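We use cookies to improve your reading experience. Accept | Manage preferences

The gauge at Drollgate read 2100 at noon and 1234 by evening. Iida Ahonen entered both figures in the ledger and initialed them. The drop exceeded the permitted rate, so she closed the upper valve and telephoned Ploltberg.

Marek Lukáč answered on the fifth ring. He asked whether the needle was sticking. She said it had been replaced in May.

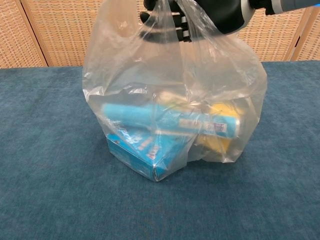

A clear plastic bag, held by its handles.

"Then the water is going somewhere," he said.

She unrolled the survey sheet. Below Rukthorpe the old culvert ran nearly 4000 feet under the orchards — unlined, unmapped past the second bend. Her father had dug part of it.

She wrote the time in the margin, took the lamp, and went down.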